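Shop notebook, April, 7:40 pm

Back on the mantel clock tonight. It's the Ternetti with the cracked bezel that I picked up at the Okafor estate sale, and I've been putting off the strike train for two weeks because I knew it would eat an evening (it did!). Movement is out of the case, mainsprings let down, dial and hands bagged up separately. The time side runs fine on the test stand. The strike side gives me two lazy bongs and quits, whatever hour I set it to.

First suspect was the rack tail, but I cleaned the pivots last month and the tail drops onto the snail the way it should. So I worked backward to the warning wheel, and there's old green oil all over the upper pivot. Kikmont cleaner, 15 minutes in the tank, brush, rinse, pegwood in every hole. The pegwood came out black four times before it came out clean, ugh. 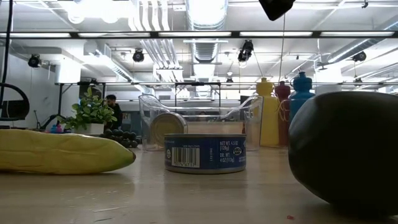

Banana, blue can, clear bin.

Supper was a sandwich eaten standing up, then back to the pivots. The third one up on the strike side has a groove in it that I can catch with a fingernail. I burnished it, but the bushing hole is egg-shaped toward the great wheel, so it needs a new bushing no matter how shiny the pivot gets. Ordered the Vestaro assortment. 399 for the big box with the reamers is a lot of money, but the small box skips the size I need, naturally.
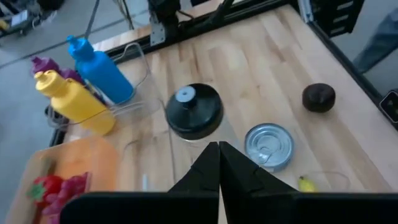

On to the case, which I like working on more than I'll admit to the clock people. The veneer on the base has lifted along the front and somebody before me used white glue, so that all had to come up with warm water and a palette knife. Underneath it's a pale wood and I can't decide how far to take the color. I keep going back to that butcher-block top, pale beige into honey with a few darker streaks, and that's about where I'd like the base to land once the shellac is on. Two thin coats first, then look at it in daylight. Scuff with 3000 grit between coats and go easy on the corners, I burned through one on the last clock and I'm still mad.
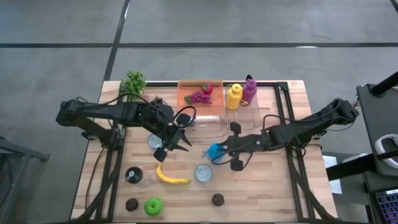
Small parts storage, again. I lost the taper pin for the hour hand for most of an hour and found it in my cuff. Egg cartons are no good, the screws hop out when you close the lid. What I want is something shallow and bright like the orange tray with the grapes and the strawberry in it, so brass shows up against the bottom. One for strike, one for time, and a lid on the screws.

Left to do: bushing when the box comes, set the warning run, check the hammer tail clearance, glue the last bit of veneer by the left foot. Clamps are still on the right side, don't touch them before morning.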